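Regluing a Broken Mug Handle

These steps cover a ceramic or stoneware mug whose handle has come off in one or two pieces, with both stubs still on the body. They do not cover a crack running into the wall of the mug. A mug with a wall crack should be retired from hot drinks.

The repair takes an evening, plus curing time. The one in these notes is a Serrano mug bought secondhand in Drirkthorpe, with the handle broken at both joints.

What you need

Two-part epoxy, slow-setting (30 minutes or longer)
Rubbing alcohol
Cotton swabs
Wet-or-dry sandpaper, 300 grit
Low-tack masking tape
A toothpick and a scrap of card for mixing
A single-edge razor blade
A deep bowl of dry rice

Five-minute epoxy also works, but it starts to stiffen before both joints are lined up. Do not use super glue on a handle. It is brittle and lets go under a sideways pull.

Before you start

Check the label on the epoxy. Most household types are not rated for contact with food. The handle joint is on the outside of the mug, so this matters less than it would for a chip at the rim, but keep all glue away from the lip. Most of them also soften in a hot dishwasher. Plan to wash the mug by hand from now on.

Step 1. Clean the breaks

Wash the pieces in warm water with dish soap. Rinse and leave them overnight. Unglazed clay inside a break holds water, and epoxy bonds poorly to damp clay. In the morning, wipe all four broken faces with alcohol on a swab. Do not touch them after that.

Step 2. Dry fit

Hold the handle in place without glue. It should seat with a slight click and show a hairline gap at most. If it rocks, look for a loose crumb of clay in one of the breaks and pick it out with the toothpick. Do not sand the broken faces, as they will no longer match.

Cut four strips of tape, each long enough to cross the joint and reach well onto the body. Stick one end of each to the edge of the table.

Step 3. Mix and apply

Squeeze equal amounts of resin and hardener onto the card. A pea-sized drop of each is enough. Stir for a full minute and scrape the sides of the puddle in as you go. Spread a thin film on the two handle faces only. Leave a narrow dry margin at the outer edge so the glue has room to move when you press.

Step 4. Join

Press the handle on and hold it for two minutes. Apply the tape under light tension, two strips to each joint. Wipe off any squeeze-out now with a swab and alcohol.

Set the mug on its side in the bowl of rice with the handle pointing straight up. Its own weight then presses on both joints evenly. Push the mug down until it stays put when the table is bumped.
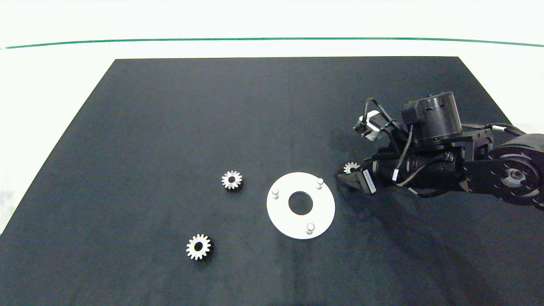 White ring plate with three upright pegs, on a black mat.

Step 5. Cure

Leave the mug alone for 24 hours at room temperature. A cold garage will slow the cure. If the leftover puddle on the card still takes a fingernail mark, wait another day. Cure the card beside the mug so the two can be compared.

Step 6. Trim and smooth

Peel the tape slowly, pulling back along itself. Shave hardened beads of epoxy with the razor blade held nearly flat to the glaze. Wet the sandpaper and rub the seam only. Glaze next to the seam will dull if you stray onto it.

Step 7. Test

Fill the mug with cold water and lift it by the handle over a sink, with the other hand underneath. Repeat with warm water. If either joint creaks or shifts, stop using the handle and keep the mug for pencils.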